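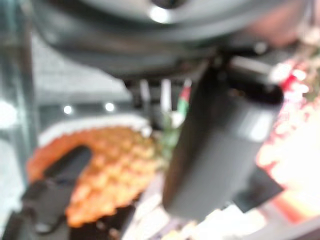

Close view, gripper and housing

Filed under: List archive > Storage and backup

Print this message | E-mail this message

From: Ailsa Purves
Date: 2023-03-20
Subject: Re: Harkix nightly job stalls on small files

Kieran Geraghty wrote:
> Nightly sync to the Fahy box stalls at 37 percent. No error in
> the log. Killing the job and rerunning it gets the same result.
> Timeout is set to 900. Anyone seen this?

Yes, on two servers. The percentage is misleading: Harkix counts files, and the stall is in the index pass that runs before the large directories.

Check the lock file first. If it is older than the current job, stop the service and delete it.
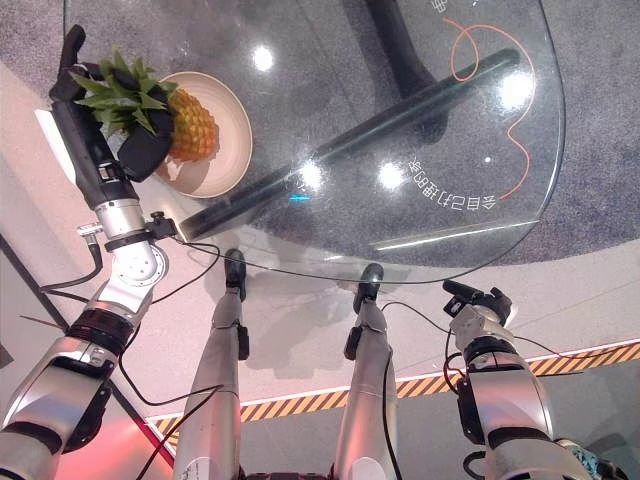 Then lower the worker count to 2. The default is 6, and on a spinning disk the workers spend most of their time waiting on each other. Leave the timeout alone until you have a clean run.

If you mount through Patix, turn off attribute caching on the client side. It returns stale sizes, and Harkix rereads the whole directory every time one fails to match.

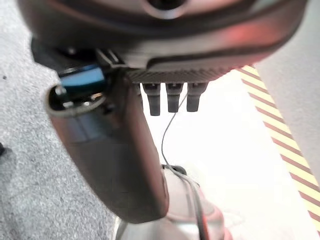
The June release is supposed to fix the lock handling. I have not tested it. Post the last part of the debug log if the job still hangs.

Ailsa

Comments

drikell: Worker count fixed mine. Cache setting made no difference.

Kieran Geraghty: Stale lock, as described. Full run finished overnight.

Print | E-mail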